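Trisness Folding Sewing Table

Made by Uteo, Rurkbridge

The Trisness is a table for people who sew at home and do not have a separate room for it. It opens in the evening, it carries the machine and the fabric, and afterwards it folds and goes behind a door or beside the wardrobe. We have made it since our workshop was still in one room, and it is still the table which most of our customers ask for first.

The top

For sewing, a top must let the fabric travel. If it is too rough, the cloth hangs and the stitch becomes uneven. If it is too shiny, the lamp reflects in it and your eyes are tired after one hem. Our top has a matt surface, sealed on the edges, and you can mark on it with tailor's chalk and wipe it after. Please do not iron directly on it. Please also do not cut on it with a rotary blade without a mat, as the scratches will catch fine fabrics such as viscose and silk.

The top is offered in off-white and in Arain, which is our name for a soft grey-green. Dark threads and pins are easier to find on the off-white. Customers who sew mostly bridal or christening clothes often prefer Arain for the opposite reason. 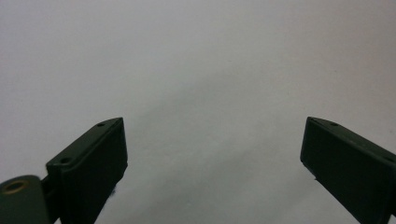 Off-white, matt finish.

The legs

The legs are steel and they lock with a lever on each side. You should hear a click two times, one for each lever. When a machine runs fast, every table moves a little, and a folding one moves more than a fixed one. We will not pretend otherwise. The crossbar between the legs was made thicker in November and this has helped a lot, especially with older metal machines, which are heavy. If you own an earlier table, the new crossbar can be bought alone and it fits the same holes.

The feet turn for an uneven floor. The height has 3 positions. The lowest is meant for sitting at the machine, the middle for handwork and tracing patterns, and the highest for cutting while you stand.

Power and light

The table has no sockets built in. We tried this in a first version, but the cable was always on the wrong side for someone. Most people use their own extension lead with the machine, the lamp and the iron on it.
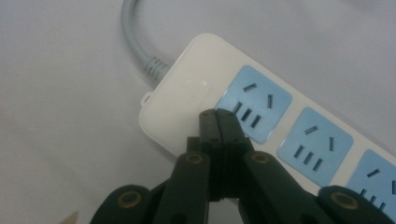
If you are left-handed, lead the cables to the back right corner, so that the fabric can fall freely on your side. There are 2 cable clips in the bag with the screws and you can press them under the top wherever you like. Always unplug the machine before you fold the table - the cable can be pinched in the hinge.

In the box

Table top with folded legs, fitted
Crossbar
6 screws and one hexagon key
2 cable clips
Printed instructions

Assembly and care

Only the crossbar has to be mounted. Lay the table upside down on a blanket, open the legs, and put in the screws by hand before you tighten any of them. Wipe the top with a damp cloth and a little washing-up liquid. Machine oil should be removed the same day.

Ordering

Tables are made to order and leave Rurkbridge within 14 working days. If you are not sure about the height, send us the height of your chair and the model of your machine. Anong Prasertsri answers these questions herself, normally in the morning before the workshop starts. Colour samples are free, and you can keep them.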